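How I fold T-shirts so they stay folded

I've rewritten this post more than once over the years, so if you bookmarked the old version, the order of the steps has changed a bit. The folds are the same ones my aunty taught me, I've just stopped doing the sleeves first.

A bit of background, because people always ask. I have 29 T-shirts. I know, I know. Most are plain cotton jersey and a good few are older than my youngest, and they all live in two drawers that were never meant to hold that many. For years I stacked them flat, and every morning I'd pull out the one on the bottom and wreck the lot. Now they stand on their edges like files and I can see every one of them (and the drawers shut!).

What you need

A table or bench at about hip height. I used to fold on the bed and my back hated it, plus a doona is too squishy to get a decent crease. You want something hard and smooth that cotton will slide over. Give it a wipe first, especially if it's where the kids have breakfast.

The folding

Lay the shirt face down with the neck pointing away from you. Smooth it from the middle out to the sides with flat hands, and don't pull at it, or old jersey will go all wonky on you. Check that the bottom hem is sitting straight. The stitching is a handy guide here, much easier to line up by eye than the edge of the fabric.

Bring one side in towards the middle, stopping just past the collar, then flip the sleeve back so it lies along the fold you've made. Do the other side to match. You should have a long strip that's the same width top and bottom. If it's wider at the hem, open it up and go again, it only takes a second.

Now bring the hem up towards the collar and stop 3 cm short. That little gap matters more than you'd think, it gives the collar somewhere to go so you don't end up with a fat lump at one end. Run the side of your hand along the fold, then fold in thirds and stand it up. If it flops over, there's air in it. Press it flat and have another go.

Where it usually goes wrong

Bunching! It's nearly always out at one side, where the top layer has been dragged along and the one underneath hasn't come with it. You get a nice clean crease across most of the shirt and then a pucker at the end.
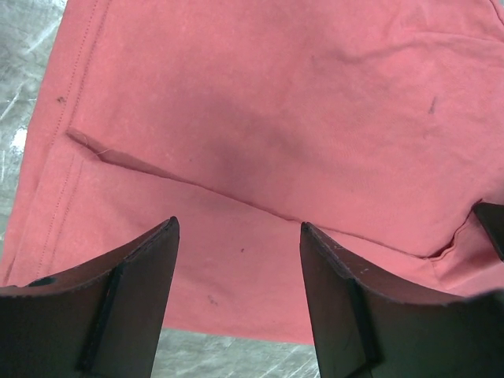 Sumaiya Paul reckons I'm too fussy about puckers, and that a quick shake by the shoulders before you start gets rid of most of them anyway. She also rolls hers, so we've agreed to disagree.

What I do is lift the top layer, lay it back down from the middle and chase the wrinkles off the side with my palm. Don't iron over them, you'll only set them in. And if you find a loose thread poking out, snip it close with small scissors. I pulled one on a favourite grey tee last December and half the hem came down with it.

Anything with a big rubbery print gets folded with the print on the outside so it doesn't stick to itself in summer. Long sleeves are a whole other carry-on and I'll do them in a separate post once I've worked out what to do with the cuffs.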